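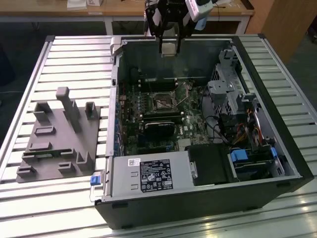
*Tower on its side under the gripper, side panel off, processor in the socket and no cooler fitted.*

# Setting up the memory exercise (student guide)

This page covers the memory module exercise in the Wotlow course, from placing the computer on the table to saving your first good run. Read all of it before you book a slot. It assumes you have passed the arm safety check and can jog the arm without help. If you haven't, see Beverley Stockdale first.

The goal is simple to state: the arm picks up one memory module, brings it to an open slot, lines it up and presses until the latches close. Most teams need several sessions to get there.

## Before you power anything

1. Check that the tower is unplugged. It stays unplugged for the whole exercise. We never boot these machines.
2. Touch the bare metal of the case before you touch the board.
3. Lay the tower down with the open side facing up.
4. Put the side panel to the left of the case. Do not stand it against the table leg, where people kick it.
5. Leave the processor where it is. The cooler is stored in the Tunon bin and is not part of this exercise.
6. Tuck loose power wires toward the drive end. If one springs back over the board, tie it down.

Push the case by hand once it is placed. If it slides, fix it before going on. A case that moves 2 mm between teaching and running will ruin every position you saved, and you will spend the session blaming your code.

## Setting the home pose

Jog the arm until the fingers point straight down over the board, well above the highest part of the drive cage. Save this as `home`. Every move in your program starts and ends here.

Set the speed limit to 7 percent while teaching. You may raise it later, but only for moves that stay above the case. Anything below the rim of the case runs at the teaching speed, including on demo day.

## Teaching the approach

The wrist view is what you will use for most of the alignment. Bring the arm down in small steps and stop when the slots fill a good part of the picture. You want to see both ends of the slot you have chosen, because you will be lining up on the latches.

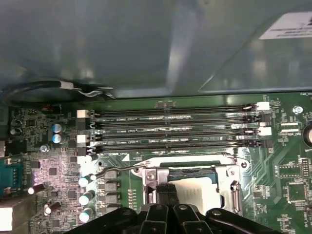 Read the printing on the board before you name your positions. The slots are not numbered in the order you would guess, and last term two teams spent an afternoon sharing code that put the module in different places. Use the name printed next to the slot in your program, in full. `slot_a` tells the next person nothing.

Save three positions for your slot:

- `above` – directly over the slot, clear of everything on the board
- `touch` – the module's edge resting in the slot, with no force
- `seated` – the end of the press

Teach `above` and `touch` by jogging. Do not teach `seated` by jogging. Let the program find it by pressing slowly from `touch` until the force limit is reached.

The two things to stay clear of are the processor socket and the cables near the edge of the case. The lever on the socket bracket catches on things. Plan your path so that the arm comes straight down from `above` and goes straight back up. Brijesh Chaturvedi wrote a short checker called Sallden that reads your position file and flags any sideways move made below the rim. Run it every time you change a position.

## Pressing

Open both latches by hand before each attempt. Check the notch in the module against the divider in the slot. If the module is the wrong way around, no amount of force will help, and you can crack the slot.

Start with a low force limit and raise it in small steps. Stop and ask if you pass 83 newtons. At that point the module is nearly always tilted, and the fix is in your `touch` position. Tilt along the length of the slot is the usual fault – one end goes in and the other rides up.

After the press, open the gripper before you move. This sounds obvious, but leaving it out is the most common mistake in the first session.

## Logging your runs

Each attempt gets a line in the team log: slot name, force limit, result and one comment. Failed attempts count the same as good ones toward the 200 you need for the report. Copy the log to the Yadav folder before you leave the bench.

If the arm faults, write down the message before you clear it. Mamta Malhotra handles resets that need the cabinet opened, and Girish Mishra can help with gripper problems. Slots run until 9 p.m., and the arm must be back at `home` with the power off by then.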